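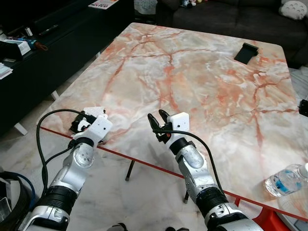

Chapter 4
Surfaces and Finishes in the Furnished Interior

Learning objectives

After studying this chapter, students should be able to:
Distinguish between a solid material, a veneer and a printed or coated surface.
Explain how pattern scale affects the way a piece of furniture is read in a room.
Prepare a finish schedule for a small commercial interior.

Key terms: substrate, sheen, edge treatment, repeat, finish schedule

4.1 Why the surface comes first

A person entering a room forms an impression of its furniture long before touching any of it. Color, pattern and shine do most of this early work. The structure underneath may decide how long a table lasts, but the surface decides whether it is chosen in the first place, and it accounts for a large share of the complaints a designer will receive after handover.

For much of the history of furniture making, surface and structure were closely linked. An oak table looked like oak. The spread of veneers loosened that link, and later coatings, films and printed papers loosened it further. A top patterned like marble may be stone, painted wood or a printed sheet bonded to a board, and the three can be hard to tell apart at a normal viewing distance. The designer is expected to know which has been specified and to state it plainly in the project documents.

4.2 Pattern and scale

Every patterned surface has a scale. Small, even patterns tend to recede and are forgiving of crumbs and light scratches. Large veined patterns draw the eye and need space around them. A bold vein that looks handsome on a full-size dining table may appear as a single stray line when the same material is cut for a side table.

Printed patterns also have a repeat, the distance after which the design begins again. Designers should ask the supplier for this figure before placing an order. In the Purnwood reading room, a case studied in detail later in this chapter, 22 tables were ordered in one veined finish with a short repeat. Placed end to end, they showed the same branching mark at regular intervals — a fault that had not been visible on the sample.

4.3 Sheen

Sheen describes how much light a surface reflects. Glossy finishes deepen color and are easy to wipe, but they show fingerprints and can produce glare under ceiling lights. Matte finishes hide marks and are more comfortable for reading, although some of them become shiny with wear. Samples should be viewed flat, at table height, under the lighting planned for the room.

4.4 Edges

The edge is where most surfaces fail. It may match the top, contrast with it, or be left to show the substrate. A contrasting edge gives a clear outline and helps people with low vision find the limit of a table. It also makes chips more noticeable — a point worth raising with the client early.

Before you read on

Choose a table that you use every day. Write down what you believe its top is made of, then examine the underside and the edges. Keep your notes for the exercise set by Pin-yu Chou at the end of Section 4.7.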